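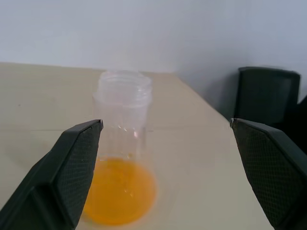 Kitchen Table forum > Everyday Cooking > Breakfast

Does anyone still put juice out at breakfast?

marigold_pat
Wed 20 March

Good morning, all. I have a question that is going to sound silly after I've typed it out, but my sister and I have been going back and forth over it on the phone and I'd like some outside opinions before we talk again on the weekend.

We have family coming to stay in April, five of them including my uncle, who is 74 and has had orange juice with his breakfast every day that I've known him. My sister says people don't drink juice in the morning anymore and that if I buy a lot of it I'll be pouring it down the sink. I grew up with a pitcher on the table. My mother made it from the frozen can, and the sound of that frozen lump sliding out into the pitcher is breakfast to me, more than bacon is. I still like a little glass myself, a few swallows and no more.

So: do you put it out for company? Fresh, carton, or frozen? And if you squeeze it yourself, can it be done the night before, or does it go off? I have an old Ultov hand juicer that belonged to my mother-in-law and I would love an excuse to get it down from the top of the cupboard.

Pat

tollhouse_ron
Your sister is wrong and you may tell her Ron said so. Put the juice out. There are people who won't ask for it and will be very pleased to see it, and I am one of them. My wife's family serves coffee and nothing else until noon, and I have been visiting them for years with a dry mouth and a polite smile.

Carton is fine. Get the kind with pulp and the kind without, and let them fight it out.

beansandbread
I'll gently take the sister's side. We had a full house over the holidays and I bought juice for everybody, and what got drunk was coffee, more coffee, and water. The kids had a bit and then wanted milk. I ended up making popsicles out of it, which were good, but it wasn't why I bought it.

I'd buy one small carton for the uncle and put out a bowl of cut-up oranges for the rest. People will pick at fruit all morning while they're standing around talking, and it's prettier on the table. My grandmother did hers with a little cinnamon over the top, and I've carried that on.

Eamon Dolan
Pat, I cooked breakfasts at a guesthouse in Dreltport for a good long while before my knees retired me, so let me answer the question about the night before, as it's the one I know something about.

You can squeeze it the evening before and it will be perfectly drinkable in the morning. It won't be the same, though. The bright smell goes first, and then the taste gets a bit flat and sometimes a little bitter, more so if you pressed hard and got some of the white part in. If you do it ahead, fill the container as near to the top as you can, put a tight lid on it and get it straight into the coldest part of the fridge. Then stir it before you pour. I wouldn't keep fresh-squeezed past the second morning.

What I used to do was squeeze half the night before and half while the coffee was brewing, and mix the two. The new juice perks up the old. Not one guest ever sent it back, and we had some who sent back toast.

Roll the oranges on the counter under your palm before you cut them, and have them at room temperature. You'll get a lot more out of them, and your wrist will thank you if that Ultov is the kind with the long handle.

marigold_pat
It is the kind with the long handle, Eamon! It weighs as much as a small dog. Thank you, half and half is just what I'm going to do. And beansandbread, I love the idea of the cinnamon, I'm stealing it whatever happens with the juice.

quiet_skillet
May I put in a word for the frozen can? I'm 63 and I feel as though I'm the last person buying it. Our store keeps it down at the far end under the pie crusts and I have to get on my hands and knees. But it keeps for ages, it takes up no room, and you can make it as strong or as weak as you please. I use a bit less water than it says. If your guests turn out not to be juice people, the other can stays in the freezer and there's no harm done.

It's also very nice brushed over carrots before they go in the oven, or a spoonful stirred into pancake batter.

tollhouse_ron
A bit less water! I've been saying this my whole life. Made by the directions it tastes like somebody described an orange to it.

Ciarán Ó Dubhghaill
I'm going to be the grump here, and I hope you'll forgive me, as it's meant kindly. Fresh-squeezed for a houseful is a lovely thought, but have you worked out how many oranges it takes? It's a bag before anyone has had a second glass, and they're not cheap in our part of the world. You'll be standing at the counter with sticky elbows while your family is in the other room laughing at something, and you'll have missed it.

When my brother's crowd comes I buy the bread from Galanis, which opens early, I put out butter and jam and a carton of whatever's on sale, and I sit down. They came to see me, after all.

Eamon Dolan
Ciarán, that's fair about the cost, and I won't argue with good bread. But I will say that some people like a job to do with their hands while the house is waking up. The best talks I had at the guesthouse were with the ones who wandered into the kitchen in their socks while I was juicing. Give the uncle the handle. I'd bet he'd enjoy it.

beansandbread
Okay, that one got me. I take back the small carton.

Only thing I'd add is to use small glasses. We've all gotten used to such big ones, and a big glass of juice looks like a chore. I found a set of little ones at the Skalomine flea market, the old diner size, and suddenly everyone finishes theirs.

quiet_skillet
Yes to the small glasses. And a saucer for the seeds!

marigold_pat
I read this whole thread to my sister last night and she laughed at Ron's dry mouth and then said, and I quote, "fine, but get the kind with no pulp." So we have a new argument, and I expect it'll see us through to April.

Here's where I've landed. Fresh for the first morning, half and half the way Eamon does it, with my uncle on the handle if he's willing. After that, two cans of frozen made with a bit less water, oranges with cinnamon in the blue bowl, and Ciarán, I promise to sit down. We don't have a Galanis, but there's a woman at church who makes a very good raisin loaf and I'm going to call her this afternoon.

Does anybody know whether you can oil one of those old juicers? The hinge has a squeak you could hear from the road.

tollhouse_ron
Mineral oil, the food-safe kind they sell for cutting boards. One drop, work it back and forth, wipe off the extra. And pulp, Pat. Hold the line on the pulp.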